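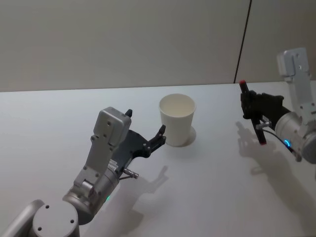 Two-arm cell with paper cup and marker, Kedano Handling Laboratory.

Robot Cell Technician (full-time, fixed term)
Reference number 2624

The Kedano Handling Laboratory invites applications for the position of Robot Cell Technician. The appointee will be responsible for the setup, daily care and repair of one tabletop cell with two arms, each fitted with a two-finger gripper. The position reports to Xiuying Zheng, Head of Laboratory Operations.

Duties
Inspect both grippers at the start of each shift and tighten mounting bolts to the values in the cell manual.
Check finger alignment and replace worn finger plates.
Route and secure gripper cables so that they remain clear of the wrist joints through the full range of motion.
Repeat the calibration of both arms after any collision, gripper change or movement of the table.
Record all faults and repairs in the Stivia maintenance log and order spare parts.

Requirements
Applicants must hold a two-year technical degree or equivalent work experience in mechanical or electrical maintenance. The ability to read wiring diagrams and assembly drawings is required. Experience with robot arms is preferred. Training on the cell is provided over the first 10 working days by Nestor Cabanatuan.

Terms
The appointment begins in August and is for one year, with the possibility of renewal. Regular hours are 40 per week, Monday through Friday. The work is carried out on site.

How to apply
Send a cover letter and résumé to Anqi Cao, Personnel Office, Room 399, quoting the reference number. Selected applicants will be invited to an interview and a practical test of 45 minutes at the cell.

Posted May 2024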